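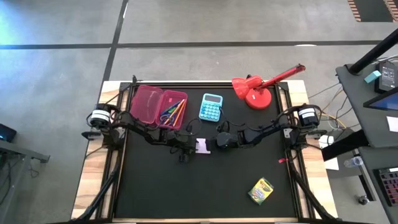
Open pink box with two compartments, upper left, on the black work surface.

How to Overwinter Pelargoniums from Cuttings

Pelargoniums, which most garden centers still sell as geraniums, are treated as annuals in cold areas, but they don't have to be. A cutting taken at the end of summer will root in a few weeks, sit quietly on a windowsill through the winter, and be ready to go outside once the frosts are over. You can also lift the old plants and store them, and there is a section on that further down. Cuttings take up less space and usually make better shaped plants the following year.

What you need

Healthy parent plants
A sharp knife or a pair of clean snips
Small pots, 3 inches across or a little less
Seed-starting mix and perlite
Labels and a pencil
A bright windowsill out of direct midday sun

You do not need a heated propagator. Rooting hormone is optional and I stopped using it years ago. Pelargoniums root easily without it, and too much powder on the stem can encourage rot.

When to take the cuttings

Late August into September is the best time in most cold-winter areas. The stems have firmed up by then but are still growing. You can go on into October if the plants have not been frosted, though rooting is slower and more of the cuttings fail. Take them in the morning if you can, when the stems are full of water. If the weather has been dry, water the parent plants the evening before.

Step 1. Choose the stems

Look for side shoots without flowers. If every shoot has a bud on it, pick one with a small bud and pinch the bud out. Avoid thick woody stems from the base of the plant and avoid the very soft pale tips that come after heavy feeding. A good stem is green, firm, and about as thick as a pencil.

Check the undersides of the leaves for orange-brown rings, which are a sign of rust. Do not take cuttings from a plant that has it. Put the whole plant in the trash and keep it out of the compost.

Step 2. Cut and trim

Cut the shoot just above a leaf joint on the parent plant, so you don't leave a long stub behind. Then trim the cutting to 4 inches, making the lower cut just below a leaf joint. Remove all the leaves except the top two or three. Pull off the small papery flaps at the leaf joints as well, as these are often where mold starts.

Wipe the blade with rubbing alcohol between plants. It is tedious when you have a lot to do, but virus and stem rot both travel on the knife.

Step 3. Let the ends dry

Lay the cuttings on newspaper in the shade for a few hours, or overnight indoors. The cut end should look dull and slightly sealed. Scented-leaf types with thin stems need less time, and an hour is plenty for those. Ivy-leaved kinds are in between.

Step 4. Fill the pots

Mix equal parts seed-starting mix and perlite. Moisten it before you fill the pots, until it holds together when squeezed but doesn't drip. Fill to the rim, tap the pot once on the bench, and leave it at that. Packed mix stays wet too long.

Step 5. Insert the cuttings

Make a hole with a pencil and push the cutting in to a third of its length. Firm it lightly with a finger. One cutting per pot is simplest. You can put several around the edge of a larger pot, but if one rots the others often follow, and the roots have to be untangled later.

Label as you go. Red zonals all look the same in leaf. Mine are mostly two varieties, Bouvier and Skileck, and the year I skipped the labels I ended up with a window box of mixed reds and salmons that I had meant to be plain.

Step 6. Rooting

Water once, lightly, and stand the pots somewhere bright at ordinary room temperature. Do not cover them with a plastic bag. Most cuttings want humid air, but pelargoniums have slightly fleshy stems and go black at the base if kept damp. Let the surface dry out before you water again.

The lower leaf on each cutting will often turn yellow in the first two weeks. Pick it off. New leaves from the tip are a better sign of rooting than tugging at the stem.

Winter care

From November on, the plants need very little. Water only when the pot feels light, and pour it into the saucer so the stem stays dry. Tip out anything left after half an hour. Don't feed. Keep them above 40 degrees Fahrenheit at night, and move them off the sill if the window is drafty or the curtains close behind them.

I check mine every Friday. I take off dead leaves, turn each pot a quarter turn, and look for whitefly. A yellow sticky card hung near the pots will show you if there are any.

If the cuttings get tall and thin, pinch out the tip above the fourth or fifth leaf. It is fine to do this in the middle of winter, but they branch faster if you wait for the longer days in February.

Storing old plants instead

Raphaël Maillard at Ketgate Nursery overwinters his stock plants whole, and his method is straightforward. Lift them before the first hard frost, shake off loose soil, and cut the top growth back by half. Pot them snugly in barely moist mix and keep them in a cool, light, frost-free place such as an enclosed porch. Water once a month. Cut back again to live buds in early spring, then start watering normally.

Spring

Move the young plants into 4-inch pots when roots show at the drainage holes. Use regular potting mix this time. Start a half-strength liquid feed once they are growing strongly, and give them as much light as you have.

Harden them off over ten days, with a few hours outside in shade at first and then longer. Bring them in if the forecast is anywhere near freezing. Faith Mwakyusa, who gardens a little north of me in Druvport, waits until nights have stayed above 45 for a full week, and she rarely loses any.

Space them 12 inches apart in beds and a little closer in containers. Pinch once more after planting if you want bushy plants, and expect the first flowers a few weeks later than you otherwise would.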